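Retgate shape play project - progress report for January

We've had a really good month. The coloured blocks are in use at Lumport and Stadville now, and your grant has paid for 30 sets. Ketill Oddsson has run 3 sessions at each site, and he tells me the children ask for the star first every time!

The boards took longer than planned. Bergþóra Brynjólfsdóttir wanted real wood with the grain left showing, knots and all, and I'm so glad she held out for it.
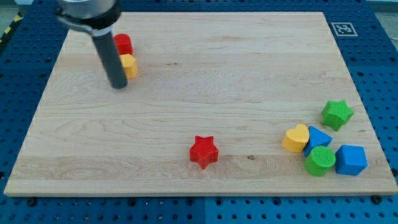

Sorting by shape is going well, and sorting by colour even better. The older group have started making up their own games - pairs, families, a sort of shop - and we've written several of them into the session notes. Spending on materials stands at £666, which leaves enough for a second batch of blocks.

Next we'd like to take the sets to Owino, where 60 children are signed up. Ketill still needs a date from the hall there, and we're short of storage bags. Bergþóra is getting prices for those.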